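Sorting Through the Old Recipe Box

19 Jan 2018

January is when I finally get around to the cupboards, and this year it was the recipes' turn. I had put it off for ages, partly because my mother's cards were in there with mine, and partly because I knew perfectly well that once I sat down with them I wouldn't get up again until supper (and then I'd have to cook something, with every flat surface in the kitchen covered in paper!).

Some of you will remember the church cookbook that went around Boltville in 1970, the one with the spiral binding that never did close right. My mother had two copies, one for cooking and one for keeping, and the one for cooking is so spotted with vanilla and shortening that the page for date bars is nearly see-through. Tucked inside it I found 38 loose cards, most of them in her handwriting and a few from the neighbors we had when we lived over in Medina. One says only "Pickles, same as last year but less." Less what, I would dearly love to know.

I ended up with seven piles, which is more than I meant to have, but soups and stews did not want to sit together and I've learned not to argue. Breads got their own pile, and so did the things we only ever made at Christmas. Then there was a pile for recipes clipped from the paper that I am quite sure no one in our family ever tried, including a salmon mold from 2000 that I must have cut out myself, though I can't think what came over me.

If you're planning to do the same, copy the faded cards first, while you can still make them out, and write down who gave you each one as you go. I used soft pencil on the backs. Keep the originals flat and out of the kitchen if you possibly can, and don't laminate anything you love. 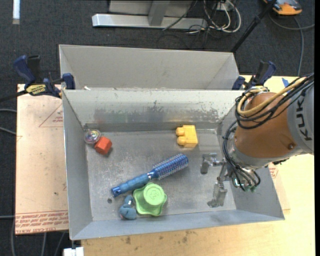 One reader in Prerkton wrote after the last newsletter that she has given up on sorting by dish altogether and files everything under the person who made it, so that she has a whole section for one aunt and her rhubarb. I like that idea more every time I think of it, and I may very well undo my seven piles and start over.

If you have an old card that's missing a step or an oven temperature, send it along and we'll print it next time. Somebody out there is bound to know. And if anyone has a theory about the pickles, please write!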